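Egan Demonstration Recording Kit
Sold and serviced by Lustance
Page updated 8 April 2018

The Egan kit records a person steering a robot arm through household handling jobs, so that a learning system can be trained on the recordings. You get a wrist camera, a head camera with a stand, a sync box, cables and the Sisitz recording software. The arm and gripper are not included.

The maker's leaflet says the kit "makes any robot teachable." We sell the thing and we wouldn't put it that way. It saves video and joint positions with matching time stamps. Whether a robot learns anything from them depends on who is steering, what is on the table and how many bad runs you are willing to throw out.

Wrist camera

The wrist camera is the better half of the kit. It sits close to the fingers and stays with them, which helps with cardboard, paper liners and anything else that bends.
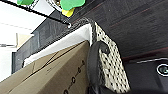
Wrist camera view, with a cardboard box and white liner at the gripper.

The price of being that close is that the gripper takes up a good part of every picture. Expect blown-out walls as well if your room is bright. Exposure can be locked in the Sisitz settings, and we would lock it before the first session. Setsuko Noguchi at our service desk gets more calls about drifting exposure than about all other faults together.

Small print on packaging often won't survive at this resolution. If your task depends on reading labels, buy something else.
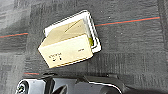
How many demonstrations do I need for one task?
The maker suggests 14, and we have yet to meet a customer who stopped there. Plan on about 4,000 if the objects and their positions are going to vary.

Storage and sync

Two drives are supplied. They fill faster than the leaflet claims, so set the software to warn you early. Sync between the cameras and the arm is good over a short run and less good over a long one. Kohei Tsuchiya, who tests our returns, restarts the sync box every five sessions and recommends that you do the same.

Head camera

The head camera gives the wide view: shelves, carts, bins, whatever stands near the work.
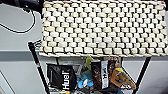

It is also the part people mount badly. Too low and it loses the lower shelves behind the upper ones; too loose and its angle creeps during the day, and the old recordings no longer match the new. Tighten both collars and mark the stand with tape. The Haltitz clamp fits and holds better than the one in the box. We stock it separately.

Returns are accepted with all cables present. Wipe your recordings from the drives first.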